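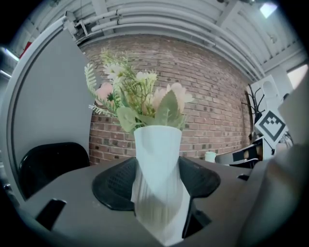 # Walomow hand-held kit: review notes for the Gökçe group

Speaker: Kadir Yazıcı. Notes only, slides are separate. 2 Aug 2026.

## Opening

- Say up front that Lisuvness sells the kit and Miter paid for ours. Price as quoted: 2565 dollars for two grippers, cables, a printed marker board and a hard case. No discount.
- The review covers hardware, recording and support. It doesn't cover policy training. Anyone who wants to argue about models can find me at the break.
- The task on the slide is a vase with artificial flowers, held low with one pad on each side. Pads are dark and textured, housing is light gray.

## Grip and pads

- The vase is faceted and twisted. Flat jaws tend to touch a shape like that along one edge, then it turns when lifted. A pad that gives a little spreads the contact.
- Mention hand position. New operators squeeze until the pads stop moving. Ask them to close until contact and then hold.
- Pads are a wear part. Lisuvness sells them in pairs and the swap needs one hex key. We changed ours once, in November, after the left pad started to split at the base.
- Weak point: closing width reads low when the pads are compressed. The software has an offset field for this. The manual puts it under "Display," and it took us a day to find.

## Camera view

- Very wide lens. Straight walls come out curved and the corners go black. If your pipeline expects a normal lens, plan on calibration before anything else.
- With the gripper low, the housing takes up a large part of the view. Objects close behind it get hidden at the base. Tall objects are fine, flat ones are a problem.
- Pause here for questions on lens models. Keep it short.
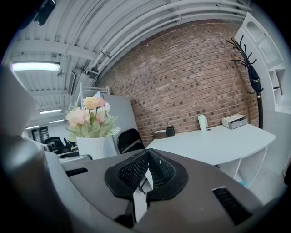

- Office lighting is acceptable. Exposure is fixed at the start of each recording, so point the camera toward the work before pressing record. Starting with a ceiling light in view gives a dark clip.
- Fixed features in the room help tracking. Brick did better for us than plain partition panels. We lost tracking most often when an operator turned close to a panel and it filled the view.

## Recording numbers

- 1774 clips kept after the trial. Longest allowed clip was 30 seconds, our own limit.
- Rejected clips: mostly lost tracking, then bad starts, then operator dropped the object. I don't have a clean split and shouldn't guess at one on stage.
- Export is slow. Run it overnight.

## Support

- Email only. Replies were usually next working day and came from someone who knew the firmware.
- Firmware update cleared our saved offsets. Write them down first.

## Recommendation

- Buy if you need hand-held data on upright, graspable objects and have someone who can calibrate a wide lens.
- Wait if your work is mostly flat parts on a table. Lisuvness says a shorter housing is planned and gave me no date.
- Order a spare pair of pads with the kit. Shipping for pads alone costs more than the pads.
- Last slide has the offset values we use at Miter. Leave it up during questions.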